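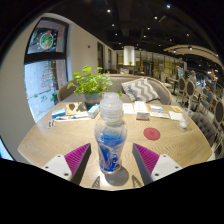

*Bottle task, approach, fingers still open. Window table.*

**Ticket 2956 - clear bottle episodes rejected at import**
Opened by: Jamila Talukder
Site: Druststead, cafe set
Priority: was high, now normal
Status: open, waiting on Brisitz for one bit

**What's wrong**

Bottle pick-and-place. Did a full morning at the window table, uploaded over lunch, and the importer threw out most of it. Message is the same each time:

```
episode rejected: width track lost before contact
```

Cup task from the same gripper, same table, went through fine. So did the napkin one. Only the bottle.

**What I expected**

Episodes to import like the cups did. Same rig, same calibration file, same person holding it.

**Log, Oct 31, 2019**

09:40 - Calibration done as per sheet. Open, close, open, hold. Passed first go.

10:05 - Started bottle task. Start with fingers wide, come in level, close on the blue part of the bottle, lift, put down on the coaster, open, back off. Nothing odd on the handle display.

11:50 - Stopped. Card nearly full.

12:30 - Upload. Rejections straight away. Thought it was the card, tried the other reader, same.

12:45 - Re-ran import with the verbose flag. It loses the left finger first, then the right a few frames later, then gives up. Always on the way in, never once the bottle is held.

13:10 - Played some back by hand. Fingers look perfectly clear to me the whole way. Magenta on pale wood, can't really miss it. So what is it not seeing

13:20 - Checked the cup episodes for comparison. Cup approach is much shorter, I start nearly on top of it. Bottle approach I was coming in from further back and slower. Might matter.

13:35 - Found the setting. Importer has an idle cut, meant to drop dead time at the start of an episode. If the finger gap doesn't change for 300 frames it decides the gripper is parked and stops tracking width. On a slow approach the gap doesn't change, thats the whole point of an approach. Then I close and it has nothing to go on.

13:40 - Doesn't explain why left goes first though.

13:55 - Set idle cut to 800 in my local config, re-ran a batch of four. All 4 in. Width curve is flat then drops then flat, as it should be.

14:10 - Re-ran the rest of the morning. Nearly all in now. The ones left over have a different message:

```
episode rejected: finger mask overlap
```

14:30 - Played those back too. These are the ones where I came in low. There's the shadow of the fingers on the table, stripy, and the ribs on the fingers are stripy too. Guessing the mask picks up both when they get near each other. Only a guess, I don't have the mask output turned on here. Would fit with one side going before the other if the light is mostly from the window side, but again guess.

14:45 - Put the blind question to Söderlund (on shift desk today), answer was don't touch the blind, the point of this set is real rooms with real light. Fair enough. Leaving it.

15:00 - Did a short run with a higher approach, coming down at the bottle instead of along the table. All imported. But if everybody does that we end up with a set where every approach is from the top and the policy never learns to come in low. So not a fix, please nobody write it on the task sheet as a fix.

15:20 - Config change pushed to the Druststead machine only. Not the shared one.

**Workaround for anyone on bottles tomorrow**

- Set idle cut to 800 before import, not after. If you've already imported, delete the rejected list first or it skips them.
- Keep approaches as you normally would. Mix of high and low.
- Don't squeeze the fingers on the way in to "wake it up". I tried it, it imports, but then theres a twitch in the width curve and it'll get learnt.
- Don't bin the overlap ones. Move them to `hold/` and leave the names alone.
- Keep the other stuff on the table. Plant, boxes, glass, papers, all of it stays. Someone asked. Clutter is wanted.

**Still to sort**

1. Why 300 in the first place. Brisitz set the importer up, need to hear if anything else hangs off that number before it goes in the shared config.
2. Mask overlap. Need someone with mask output turned on to run the `hold/` folder.
3. Other see-through things on the list. Haven't tried the glass yet. No reason the idle cut would care what the object is, but I'd like to see it pass before we book the table for it.
4. Old Drindska batches. If they had slow approaches they'll have been dropped too and we'd not have noticed as the rejects don't show in the weekly total. Raw files should still be there.

**Updates**

*16:05, Jamila* - Brisitz replied, 300 was picked for a drawer task, nothing else reads it. They'd rather have it per task than one big number for everything. Fine by me. Waiting for the new field in the task file, then I'll take my local change out.

*16:20, Jamila* - Dropped priority to normal, nothing is lost, it's only stuck. Renamed the ticket as well, it said "bottle not detected" before and that was wrong, it's the fingers.

*16:40, Jamila* - Drindska raw files are there, checked. Haven't re-run them, the disc on this machine is too full. Will need doing on the big one.

*16:50, Jamila* - Leaving the gripper on charge, calibration sheet is in the lid. Whoever has it next do the calibration again even if it says it's still valid.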